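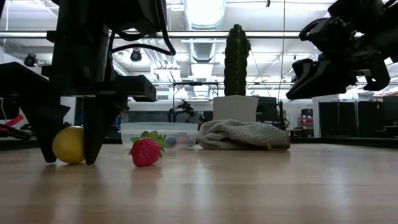
Two grippers, one tub

Soft fruit is a fair test of a gripper, and a cheap one. At Trimine's workshop in January, two sets of fingers were tried on the same job: pick up a lemon, put it in a tub, then do it again with a strawberry.

The Flinus fingers are stiff and tapered. Over 200 picks they dropped the lemon three times, always when they closed too far above its middle. Strawberries went less well. Even at the lowest force setting, six came back bruised.

Paltatex sells a padded pair that costs more and takes longer to fit - the screws are awkward to reach with the cables in place. It bruised fewer berries but was clumsy near the table, where the thicker tips tended to push the fruit away before closing.

Both sets ran on the same Dumitrescu controller, which needed five restarts over the week. Trimine has kept the stiff fingers on for now and plans to try thinner pads next.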